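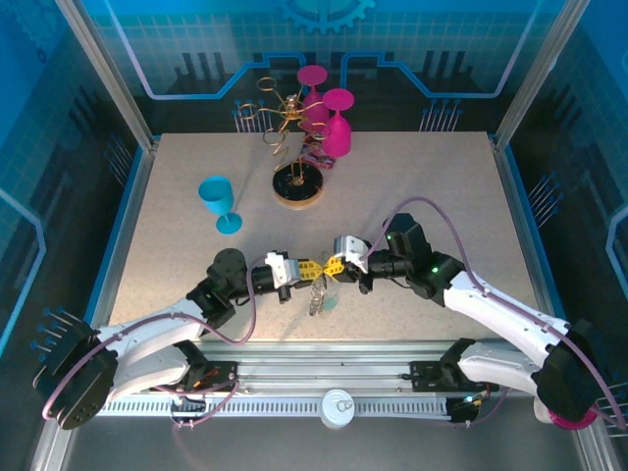 *Two arms, one rack, plastic glasses. The rack task at the Stala club bench.*

Most of the advice that goes round student robot clubs is copied from other student robot clubs, and a fair bit of it is wrong. These are the tips that have held up for us over two terms of making a pair of small arms hang wine glasses on a rack for the Rolletti household round. Take them with the same doubt I'd give anybody else's.

## Glasses

- **Start with plastic.** Coloured plastic, if you can get it. Everyone wants to go straight to real glass as it looks good on a poster. Ours went on the floor 5 times in the first evening.
- **Leave clear things until late.** A clear object on a pale table is hard for a camera and not much easier for a tired student. People will tell you a better model sorts this out. Try moving the lamp first.
- **Check the foot of every glass.** Cheap ones have a moulding ridge underneath. Rub it down with fine paper or the glass catches on the rack loop and the whole stand walks backwards.

## The rack

Wire racks are sold for kitchens. The loops are never quite level and never the same width twice, even on the same stand. Bend them by hand until a glass slides in without a shove, then leave them alone. A member of the Adebisi team told us they'd written a correction for each loop. We used pliers with a rag round the jaws and it took less time than the argument about it.

Put a dab of museum putty under the base. Double-sided tape is often suggested and it's a nuisance – it lets go slowly, so your runs get worse by degrees and you blame the code.

## Fingers and cables

1. Wipe the gripper fingers with a damp cloth before each session. Washing-up liquid is fine, a drop in warm water. Dry them properly.
2. Don't buy "high grip" coating spray. We tried one tin and it picked up fluff.
3. Let cables hang in a loose loop at each joint. If a cable goes tight anywhere in the arm's reach, it will go tight during the judged run.
4. Cable ties: snug, then back off a notch if they're the releasable sort. Trim the tails flush or they'll scratch you.

## Two arms at once

I'm not convinced two arms are better for this. The handover in the middle looks clever and it's where most of our drops come from. If your rules allow one arm, try one arm and time it. If you must hand over, do it low, a few centimetres off the table, so that a dropped glass lands with a tap and can be picked up again.

Keep the middle of the bench clear between runs. Sweet wrappers, spare screws, anybody's keys – all of it ends up in a gripper sooner or later.

## Keeping score

Write down every attempt, including the ones where somebody shouts "that doesn't count". It counts. When we claimed we were hitting nearly every hang, the log said 28 out of 100. That was in August. It's better now, though I'd want another long set before putting a figure on the Stoltura entry form.

Backdrops: matt paper, pinned flat. Glossy card throws a glare patch and you'll be chasing it all afternoon.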